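아침 아홉 시가 조금 넘어서 Drenosberg의 공용 작업동에 도착했는데, 벌써 커피가 떨어지고 없더라고요. 그래서 이번 소식은 카페인 없이 취재한 소식입니다. 양해 부탁드려요!

제가 다녀온 건 Fletosano라는 작은 회사가 3월에 연 공개 시연이에요. 이름은 거창하게 '집안일 로봇 공개의 날'이었는데, 막상 가 보니 시연이라기보다는 동네 설명회에 가까웠습니다. 접이식 의자가 놓여 있고, 앞에 화면이 하나 걸려 있고, 뒤쪽에서는 누가 계속 문을 여닫고요. 저는 이런 분위기를 좋아합니다. 번쩍이는 무대에서 하는 발표보다 훨씬 많은 걸 물어볼 수 있거든요.

궁금했던 건 딱 하나였어요. 기계가 이제 집이나 가게에서 잔일을 좀 맡아 줄 수 있느냐. 컵을 치우고, 접시를 옮기고, 계산대 위 물건을 제자리에 돌려놓는 그런 일들 말이에요. 저희 어머니가 작은 식당을 하실 때 제가 매일 하던 일이기도 하고요(그때는 정말 싫었습니다).

회사가 먼저 보여 준 건 시뮬레이션이었습니다. 컴퓨터 안에 방을 하나 만들고, 탁자를 놓고, 팔을 세우고, 작은 물건 몇 개를 올려 둔 다음 같은 과제를 계속 시켜 보는 거죠. 저는 솔직히 처음엔 조금 실망했어요. 진짜 설거지통을 기대하고 갔으니까요. 그런데 설명을 듣다 보니 이쪽이 오히려 재미있더라고요. 실제 팔로 컵을 떨어뜨리면 누가 빗자루를 들고 와야 하는데, 화면 속에서는 다시 시작하면 그만이잖아요.

과제 하나를 놓고 시뮬레이션에서 900번을 돌려 본다고 했습니다. 물건 위치를 조금씩 바꾸고, 조명도 바꾸고, 출발 자세도 바꾸면서요. 제 옆자리에 앉은 분이 "우리 애 방 치우라고 한 횟수랑 비슷하네" 하셔서 저도 모르게 크게 웃었습니다.

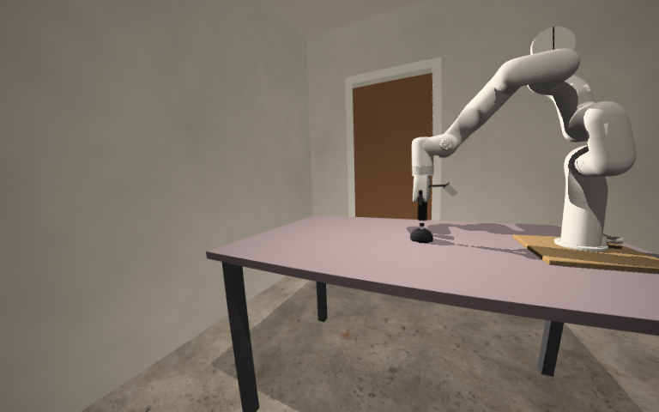
**Aleksi Jääskeläinen**
생활기술 담당 기자

탁자 가운데쯤에 있는 까만 종 모양의 작은 물건, 저는 이걸 보자마자 호텔 접수대가 생각났어요. 손바닥으로 탁 치면 땡 하고 울리는 그 호출벨이요. 꼭대기에 조그만 꼭지가 달린 것까지 비슷하죠. 사람한테는 일이라고 부르기도 민망한 동작입니다. 저는 어릴 때 이런 벨을 너무 많이 눌러서 혼난 적도 있어요.

그런데 로봇 팔한테는 이게 꽤 까다롭다고 합니다. 위에서 곧장 내려와야 하고, 꼭지를 빗나가면 안 되고, 닿은 다음에는 적당한 데서 멈춰야 하니까요. 너무 일찍 멈추면 소리가 안 나고, 너무 세게 누르면 벨이 미끄러지거나 넘어갑니다. 발표를 맡은 개발자는 "누르는 건 쉬운데 그만 누르는 게 어렵다"고 했어요. 이 말이 그날 제 수첩에 제일 크게 적혀 있습니다.

게다가 주변에 다른 물건이 같이 있으면 계산이 또 달라진다네요. 좁고 길쭉한 물건은 특히 골칫거리래요. 살짝만 스쳐도 쓰러지니까요. 사람은 팔꿈치로 슬쩍 피해 가면서도 그걸 의식조차 안 하는데, 팔은 어디를 지나갈지 전부 정해야 합니다. 저는 이 대목에서 저희 집 싱크대를 떠올렸어요. 간장병, 식용유병, 후추통, 반쯤 남은 식초, 그리고 왜 있는지 모를 꽃병까지. 우리 집에 들어오는 로봇은 고생깨나 하겠다 싶었습니다.

그럼 실제로는 어디까지 됐느냐. 회사는 Eskola에 있는 작은 여관과 Malis의 철물점, 이렇게 2곳에서 시험을 해 봤다고 밝혔습니다. 여관에서는 접수대 위 물건을 정리하는 일을, 철물점에서는 나사 상자를 선반 앞줄로 당겨 놓는 일을 맡겼대요. 둘 다 영업시간이 끝난 뒤에만 돌렸고, 옆에 직원이 한 명씩 붙어 있었고요.

결과는 좀 들쭉날쭉했습니다. 철물점 쪽은 상자 모양이 다 똑같아서 비교적 수월했다고 해요. 여관 쪽은 이야기가 다릅니다. 손님이 두고 간 안경, 접힌 지도, 사탕 껍질, 이런 것들이 매일 다르게 놓여 있으니까요. 시험에 쓴 물건은 12가지였는데, 그중 3가지는 끝까지 제대로 집지 못했다고 하더라고요. 얇은 종이, 투명한 유리잔, 그리고 열쇠 꾸러미였습니다. 열쇠는 저도 가방에서 잘 못 꺼내니까 이건 봐주기로 했어요.

질문 시간에는 역시 가격 얘기가 제일 먼저 나왔습니다. 얼마냐고요. 회사는 아직 판매 계획이 없다고만 답했고, 객석에서는 아쉬운 건지 안심한 건지 모를 한숨이 나왔어요. 속도를 묻는 분도 계셨습니다. 접수대 하나를 정리하는 데 사람이 하면 금방인데, 팔은 그보다 한참 걸린답니다. 대신 새벽에 혼자 천천히 해도 되는 일이라면 속도는 크게 문제가 아닐 수 있다는 게 회사 쪽 설명이었고요. 음, 반은 설득됐습니다. 다만 새벽에 혼자 하게 두려면 옆에 붙어 있는 직원이 없어도 돼야 할 텐데, 그 단계까지 언제 가느냐고 제가 물었더니 날짜는 약속하지 않겠다고 하더군요. 이런 대답은 기사 제목으로는 밋밋해도 저는 꽤 믿음이 갔어요.

뒷줄에 계시던 청소업체 사장님이 던진 질문도 적어 둘게요. 로봇이 탁자 위를 정리하는 건 알겠는데, 탁자를 닦는 건 누가 하느냐는 거였습니다. 개발자가 잠깐 머뭇거리다가 걸레질은 아직 시작도 못 했다고 답했어요. 물기가 남았는지, 얼룩이 지워졌는지 판단하는 건 집는 일과는 완전히 다른 문제라고요. 사장님은 고개를 끄덕이면서 그럼 당분간 우리 직원들은 걱정 없겠다고 하셨고, 여기서 그날 제일 큰 박수가 나왔습니다.

시뮬레이션에서 잘된 동작이 진짜 탁자 위에서도 똑같이 되는지도 물어봤어요. 늘 그렇지는 않다고 합니다. 화면 속 탁자는 흔들리지도 않고, 끈적거리지도 않고, 누가 지나가다 엉덩이로 치지도 않잖아요. 여관에서는 접수대가 한쪽으로 아주 살짝 기울어 있어서 처음 며칠 동안 높이가 계속 안 맞았대요. 결국 다리 밑에 종이를 접어 괴었다는데, 첨단 기술 취재를 가서 들은 해결책 중에 제일 친숙했습니다. 저희 집 식탁도 그렇게 버티고 있거든요!

제 생각을 묻는다면, 가게 쪽이 집보다 먼저일 것 같아요. 물건 종류가 정해져 있고, 놓는 자리도 정해져 있고, 밤에는 사람이 없으니까요. 집은 아직 멀어 보입니다. 특히 꽃병이 있는 집은요. 그래도 벨 하나를 제대로 누르는 데 이렇게 많은 고민이 들어간다는 걸 알고 나니, 동네 빵집에서 직원분이 쟁반 들고 문 열고 계산까지 하시는 걸 한참 쳐다보게 되더라고요. 좀 이상한 손님으로 보였을 거예요.

Fletosano는 여관 시험을 한 번 더 할 예정이고, 이번에는 아까 그 열쇠 꾸러미부터 다시 시켜 본다고 합니다. 일정이 잡히면 저도 또 가 보려고요. 궁금한 점이 있으면 댓글로 남겨 주세요. 모아서 가져가 대신 물어보겠습니다. 그리고 다음에는 커피를 꼭 사 들고 갈 거예요.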